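Etamico Sit-Stand Table, White
Home > Laundry & Utility > Tables > Etamico

$400 incl. GST
In stock at Drorkbridge warehouse
Pickup or delivery
Add to cart | Save for later

Page updated 10th August. New price, new delivery zones, old photos gone. If you have the June flyer, the price on it has ended, sorry.

Quick version: plain white rectangular table, goes up, goes down, white T-shaped legs. Sold as a desk. Half of you buy it for folding laundry and we've given up arguing so now it's listed under both.

Top is smooth. No edge lip, no grommet holes, no drawer. Want a drawer? Miseck do one that screws on underneath, see bottom of page.

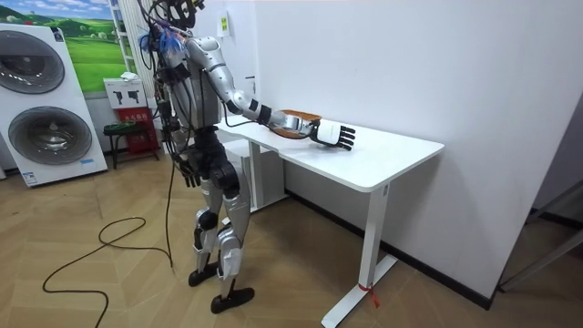 Colour: white only. Grey legs were discontinued and we can't get them, please stop asking the phone people. The white is a plain white, not cream. Goes fine against a white wall, a bit stark maybe, put something brown on it.

What people use it for
- folding (most popular by far)
- sewing and cutting out patterns
- gift wrapping, every December we sell out
- a desk, obviously
- potting seedlings. Use a mat. Wet soil left on the top overnight is not covered

HEIGHT
Up/down switch sits under the front edge, right hand side. Hold it down to move, let go to stop. No memory buttons on this one. If you want memory buttons you want the Etamico Plus, different page, costs more, same top.

Lowest setting is normal dining table height near enough. Highest suits tall people standing. For folding, set it so your elbows are bent and your shoulders aren't up round your ears. Sheets want it a touch lower than shirts do. You'll find your own spot, then put a bit of tape on the leg to mark it.

Motor has been run through 2,000 full up-and-down cycles at the factory on a sample table, loaded. Quiet hum. It will wake a light sleeper if their room shares the wall.

POWER
3,000 mm lead, comes out the back at the left. Long enough for most laundries to reach the point without an extension. Please don't run it across the doorway. Clips supplied, stick them on the underside of the top and wipe the spot first or they drop off in a week.

No power? It stays where it is. Doesn't sink. Still perfectly good as a table.

FLOORS
Fine on timber, tile, vinyl, lino. Short pile carpet OK. Thick carpet it rocks a bit at full height, we woudn't.

Felt pads in the bag with the screws. Put them on BEFORE you stand it up. We get a call a week about this. Lifting it with the top on is a job for two people, and dragging it over a nice timber floor will leave a line, felts or no felts.

Levelling screws in each foot. Old houses, you'll need them. Turn with the little flat spanner. 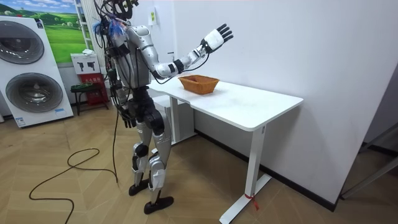 Pushed up to the wall is how most people have it, and that works, just leave a finger's width so the back edge doesn't rub the paint when it's moving. Check what's above it too. Shelves, window sills, a power point with a plug sticking out. The motor has a stop sensor but it's made for hard things like a sill, it's slow to notice a soft thing like a hanging coat.

Next to the washer is good. Right up against the washer, less good. Spin cycle shake goes through the floor and things walk along the top. Also think about which way the machine doors swing, front loaders need the room.

BASKETS AND TRAYS
Asked about these constantly so here goes. Derkach make the ones we stock, woven baskets and wooden trays, both sit flat on the top without scratching. Sold seperately, not in the box with the table.

Basket: socks, pegs, the odd things with no partner. Light, easy to carry off with one hand. Shake it out outside, bits of fluff get in the weave. Don't soak it.
Tray: better if you've got bottles or a spray that drips. Wipe and dry. Don't leave it sitting in a puddle.

Leave space at the front edge of the table for folding, basket or tray to the back or off to one side. Works for us.

IN THE BOX(ES)
Ships as 2 cartons. They don't always arrive on the same day!! Please wait for both before ringing.
Carton one: top
Carton two: legs, crossbar, motor, switch, power lead, clips, felts, screws, hex key, spanner, paper instructions
You need: a Phillips screwdriver, a blanket to build it on

ASSEMBLY
Under an hour if you read the sheet. Upside down on the blanket, legs on, crossbar on, motor plugs in, switch on, flip. Don't fully tighten anything until all the screws are started. The diagram for step four is drawn back to front, Etamico know, new sheet is coming. Crossbar label faces the BACK.

First time you power it up, hold the down button til it stops and clicks. That sets it. Skip this and it may only go one way. Most "faulty" tables we get rung about are this.

CLEANING
Damp cloth, drop of dish soap. Iron marks don't come out, use a pad. Pen comes off with a bit of metho on a rag, test underneath first. No scourers.

WEIGHT LIMIT
On the sticker under the top and on the sheet. Piles of washing are nowhere near it. Don't sit on it while it's moving, don't sit kids on it at all.

WARRANTY
Motor and switch, two years. Top and legs, one year, covers faults and not knocks. Keep your receipt or use the same email you ordered with and we can look it up. Bring the faulty part in, you don't have to bring the whole table.

DELIVERY
Drorkbridge and nearby, our own van, free. Further out is a courier, price shows at checkout once you put in the postcode. Ground floor only on the courier. Van will do one flight of stairs if you ask when ordering, not when they're standing at the door.

Returns inside 30 days, unbuilt, in the cartons. Built ones we'll look at case by case, condition of the top matters most.

GOES WITH
Miseck under-top drawer, white
Miseck cable tray, screws to the crossbar
Derkach woven basket, rectangular
Derkach wooden tray
Etamico spare switch
Felts, pack

Questions: use the form or ring the shop, mornings are quicker. Floor model is set up out the back past the ironing boards, have a go of the switch.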